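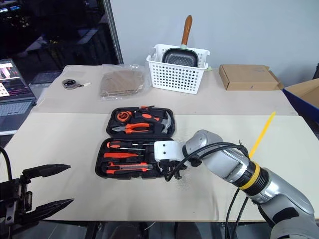 Josiane Guérin

March 22, 2022

So the two arms finally share a table! I've been promising you lot an update on the tool-packing build for ages, and most of this month went on cables. Boring, I know, but every time the big arm swung over towards the case it dragged a loop along with it, so I've rerouted everything at the shared workshop in Flekley and started the reach tests again from scratch.

The tool case is a brilliant thing to practise on. Everything has its own recess – the tape measure, the pliers, the hammer – and if the gripper comes in 3 mm too far over, it bumps the rim and I have to begin again. The screwdriver is my favourite. The utility knife I hate, it's so flat in its slot that the fingers just skate over it (I've ordered some rubber pads from Renaud, we'll see).

I'm running everything at 70 per cent speed for now. Istholm, which is what I call my control program, still gets muddled when both arms want the same bit of air, so one waits off to the left with its fingers open while the other has its turn. Slow, but I haven't had a crash in nine days!

Next job is the frying pan. I want it lifted out of the white basket by the handle and laid flat – I'd love to have that working before I take the whole lot to Horniscombe in May.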